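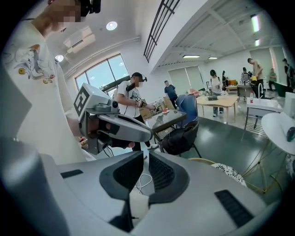
Stinddale Boarding and Daycare has updated its arrangements for dogs staying with us from May. The posts that follow set out what owners need to know before they book. 1/9

Daycare drop-off opens at 7:30 a.m. and pick-up closes at 6 p.m. Dogs collected after closing will be kept overnight and charged at the standard boarding rate. Please call the front desk before 5 p.m. if you expect to be delayed. 2/9

All new dogs must attend a trial morning before their first full day. The trial lasts 2 hours and is free of charge. Staff will introduce your dog to a small group of similar size and will call you afterward with the result. 3/9

Vaccination records must reach us before the trial. We require rabies, distemper, parvovirus and bordetella. A bordetella vaccine given on the morning of a stay will not be accepted. Records may be sent by email or brought to the desk on paper. 4/9

Daycare groups are now limited to 12 dogs each. Puppies under 16 weeks are not placed in groups. They may attend the separate puppy hour, which is supervised by Thoa Hà and must be booked in advance by phone. 5/9

Please bring your dog's own food for overnight stays, packed by meal and labeled with the dog's name. We can hold refrigerated food but have very limited freezer space. Owners of dogs on raw diets are asked to speak with us first. 6/9

Medication is given at no extra cost if it is in the original container with the vet's label. Injections, including insulin, are given only by trained staff and must be listed on the booking form. We regret that we cannot accept verbal instructions at the door for any medicine. 7/9

Our second site, Plostora, continues to take small breeds and senior dogs only. It has ground-level kennels and a quieter yard. Transfers between the two sites can be made during a stay with the owner's written consent. Cats are not boarded at either location. 8/9

Bookings for the summer holiday period require a deposit of 30 percent. The deposit is returned in full if you cancel two weeks or more before arrival. Existing clients keep their present rates until the end of May. Forms are available at both front desks, and questions may be left in the replies to this thread. 9/9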